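The rover, part whatever this is

5/26/25

Filed under: robots, workshop, money I won't see again

I said I'd write up the path-following rover once it worked. It doesn't work, by my definition, so this is a write-up of something else. Gion Kuster says it works fine and that my definition is the problem. Gion does the software. Draw your own conclusions.

For anyone new: we've been building a small wheeled robot at the Illholm workshop, evenings mostly, on the bench next to the laser cutter that is always broken. The goal was modest. Put it down on a paved path, tell it to go, have it stay on the path until you tell it to stop. No arms, no talking, no deliveries. The frame is aluminum extrusion left over from a printer I gave up on. The motors came off a mobility scooter and they are the only part of the project I have never had to apologize for.

The controller is a Tirnent board, which I bought on the strength of a product page that used the word "effortless" in two places. I'd like to meet whoever wrote that. The connectors are a size that only Tirnent sells cables for, and the sample program steers left when you ask for right if you mount the board the way the drawing shows it. I flipped a sign in the code and moved on. I mention it in case you're sitting there at midnight with the same board, wondering if you've lost your mind.

We named the rover Dillum. I was against naming it. Once a machine has a name people start forgiving it things.

The steering idea is simple enough. One camera up front, fixed, wide lens. The software decides which parts of each picture are path and which aren't, finds a line down the middle of the path part, and turns the wheels to keep the rover on it. Gion trained the thing that does the deciding, using pictures we labeled by hand with a mouse. 113 of them, and I did most of those, and my wrist would like that on the record. I asked whether 113 was enough. Gion said it depends. I've learned that "it depends" is what software people say when a mechanical person would say no.

Indoors it was great, of course. We taped out a gray strip on the workshop floor and Dillum went up and down it all evening. People came over to watch. Somebody clapped. I've seen a vacuum cleaner do more with less, but fine.

Outside is a different animal. A taped strip has two crisp edges and one color. A real path has grass hanging over the side and patches where it was dug up and filled in with whatever they had on the truck. My favorite kind of picture for making this point comes from a gray day with the trees bare, and I keep it taped inside the lid of the toolbox.

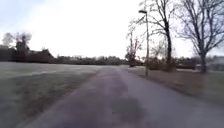
Looks easy, Gion said, it's a straight path with grass on both sides and any toddler could stay on it, so if the rover can't then we just haven't given it enough examples yet.

Maybe. But a toddler knows that a dark patch in the asphalt is still asphalt. The software has to be told, and then told again when the patch is a different shape, and I'm not convinced it ever knows so much as it stops guessing wrong for a while. There's no curb on that path to help it out and no painted line either. The field on the left is pale, the pavement is gray, and when everything is washed out like that the difference between the two gets thin. I can see where the edge is. I'd want to know how much of that is me seeing it and how much is me knowing how paths go.

The classifier gives a confidence number with every picture. We set it to stop the motors below 60. That was my one contribution to the software and I'm proud of it. Gion wanted it lower so the runs would look smoother. I don't want smooth, I want it to quit when it doesn't know where it is, because the whole rig weighs 64 pounds with the battery in and I don't want that arriving at somebody's ankles with 24 percent confidence.

We tried the fancier option too. Jenkins (the build server, or at least our old laptop that runs what we call Jenkins) now rebuilds everything each time one of us changes a line and plays the saved pictures back through it overnight. It's useful, I'll give it that. In the morning you get a list of which pictures got worse. It also means you can spend a whole week making a list shorter without ever putting a wheel on the ground, and we did that, in September, and I complained then too.

So where are we? The wheels are good. The frame is good now that I've put lock washers on everything, including the places where I'd been told I didn't need them. The stop button is large and red and wired straight to the motor relay with no software in between, and it's staying that way no matter how many times I'm shown a diagram with a neater arrangement.

What I want next is something dumb to go along with the camera. Wheel counters, so it at least knows how far it has gone. Maybe a feeler on each side that can tell pavement from grass by touch. Gion thinks this is a step backward. It probably is, and the parts are already in the mail.

If anybody has used a Tirnent board outdoors through a winter, please leave a comment and tell me what you did about the connectors. I've got mine wrapped in self-sealing tape at the moment and I don't trust it.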